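Sadari Kitchen Kit: README for the review set

What you have downloaded

Recordings and notes from our trial of the Sadari, a two-armed robot sold as a kit for people who would like their washing-up done slowly and at some expense. We bought ours at full price. The maker, Marnedow, has not seen this file and may not enjoy it.

The set holds 104 recordings, made in July in one domestic kitchen. Each comes with the head camera video, joint positions for both arms, and a short text note by whoever was on shift. Notes signed RF are by Roxana Furtună and are reliable. Notes signed NS are by Nassoro Simiyu and are reliable until lunch.

The jobs

Most recordings cover moving cups and plates between the sink, the worktop and the dishwasher. The brochure calls this "whole-kitchen autonomy". We drove the arms by hand for every recording in the set, so please don't train anything on the assumption that the robot had ideas of its own.
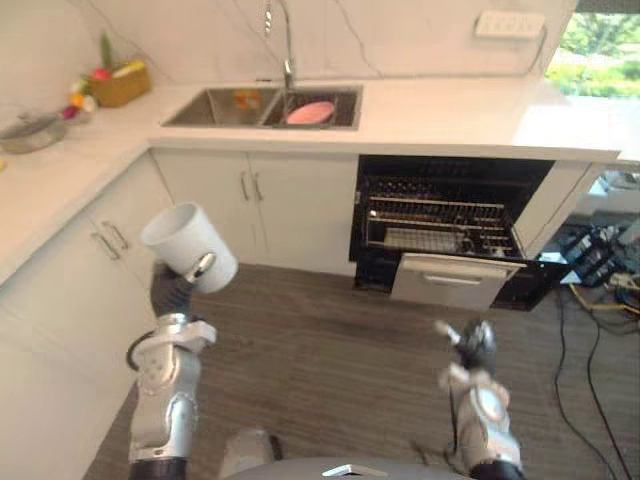 Cups went better than plates. A plain cup gives the gripper a good side to press on, and the left arm will turn one over at a pace that leaves time for reflection. Plates want a flatter approach, and the manual covers this in one paragraph, printed twice. Cutlery is not included. We tried it, and the files are in a folder called "later".

Fitting and setting up

The kit arrives in 2 crates. Allow a morning, then allow the afternoon. The base wants a level floor and more room for cables than the drawing admits. The Wanyama controller software installs cleanly, asks for a restart, and asks again.

Known problems

The right wrist drifts after long sessions. Recalibrate before you start, even if the screen says all is well.
Time stamps in the first few files run 200 milliseconds behind the video.
File names use the old job numbers. The lookup table is in the notes folder.

Compared with the Grolance

We had the cheaper Grolance on loan beforehand. It is quicker, louder and much harder to forgive. If you only need one arm, it will do.

Use

Free for research and teaching. Please credit the set by name, and send corrections to Roxana.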